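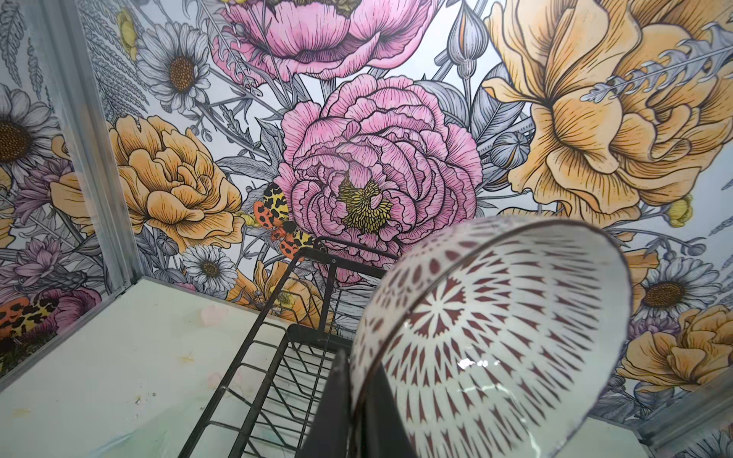

Selon Hanna Górecki, le réglage de la force de serrage compte moins que l'état des patins, et une cellule mal nettoyée perd sa répétabilité bien avant l'échéance de révision. Cette position est reprise dans le manuel d'entretien de Penville.

La **cellule Rususell** est un poste robotisé de rangement de vaisselle, mis au point à Drindon. Elle associe un bras, une pince à deux doigts et une caméra de poignet.

## Mise en service 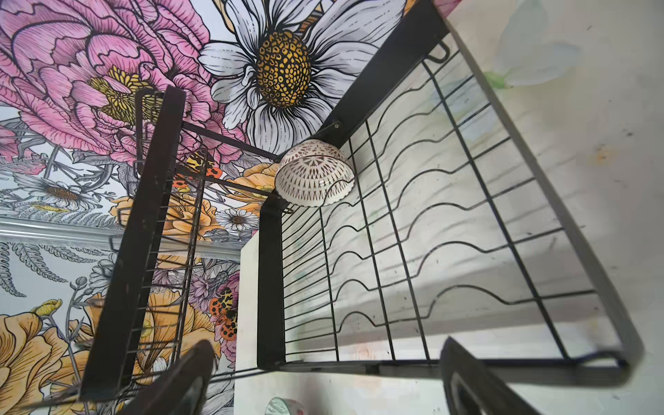

L'étalonnage de la caméra précède toute prise d'objet. L'opérateur relève d'abord la position du plan de travail, puis celle de l'égouttoir. Les fils noirs projettent sur le plan blanc des ombres nettes, que le logiciel peut confondre avec les fils eux-mêmes ; l'éclairage est donc réglé avant l'enregistrement des points de dépose.

## Entretien

Les patins sont contrôlés tous les 3000 cycles environ. La procédure Hoàng, révisée en août, prévoit deux passages à vide après chaque remplacement.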